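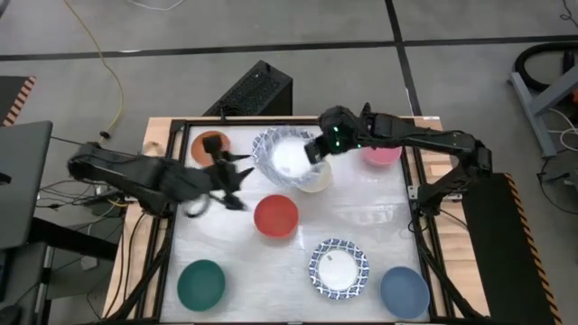
2. Equipment and budget, period to end of February

The two-arm cell is in use on the tableware task with mixed plates and bowls. The glass bowl with the blue pattern stays in the set for the next period, alongside the plain coloured bowls.

Spend is within the approved line. Both arms and the work table are paid for. The Güler invoice for grippers was settled in full, and 2 spare gripper units are on the shelf.

Outstanding purchases:

Replacement tableware, 18 pieces, from Hirka. Quote accepted, delivery in 5 weeks.
Cable trunking for the floor on the left side, where the arm cables still lie loose. Not yet ordered - two quotes received, a third requested from Skamix.
A second translucent table top, held as a spare. Lead time is 3 weeks.

We ask for approval to move the unspent travel money to the trunking and the spare top. No increase in the total is sought.

A second cell at Tindunano remains in the plan for next year. The floor area is reserved but the power supply there has not been checked, and no arms should be ordered until it has. Ataberk Uçar will send the revised costing with the next report.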